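Gukow Brings Its Shape Blocks Back for a Second Season

2023-12-11

Gukow, the small toy maker behind the Liva play series, is bringing back its plastic shape-sorter blocks, and we could not be happier to see them on the table again! The first batch of 1000 sets was gone by the end of July, and parents, grandparents and preschool teachers have been writing to us ever since.

The blocks come in red, green, blue and yellow, and the shapes are the ones families asked for most: hearts, stars, cubes, cylinders, hexagons and triangles. Several have fine ridges along their sides, which small fingers seem to find right away.

"My favorite is the yellow heart," said Ľudovít Machala, who drew the Liva shapes. "Children carry it around the house all day, and then it has to be found before anything can be put away. I love hearing those stories."

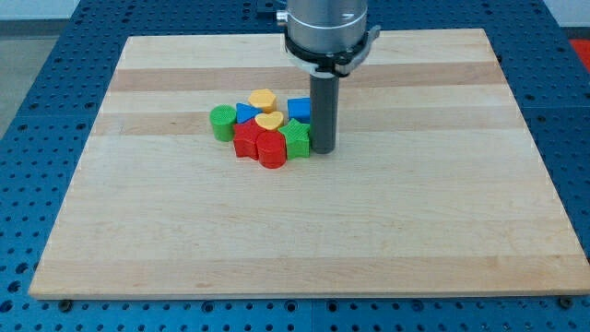

Play mornings at Stadby

To celebrate, the Stadby family center will host 20 free play mornings this winter. Children can sort by color or by shape, build little towns, or just pile everything up and start over. So far 197 families have signed up, and there is still room in most of the groups.

"We put the blocks out on a striped wooden board so they have a place of their own," said Erasto Koech, who runs the mornings. "Kids line them up along the stripes, and then the grown-ups join in!"

Sets go on sale this week at the Skála toy store and at the Stadby front desk. Families can sign up for a play morning at either place.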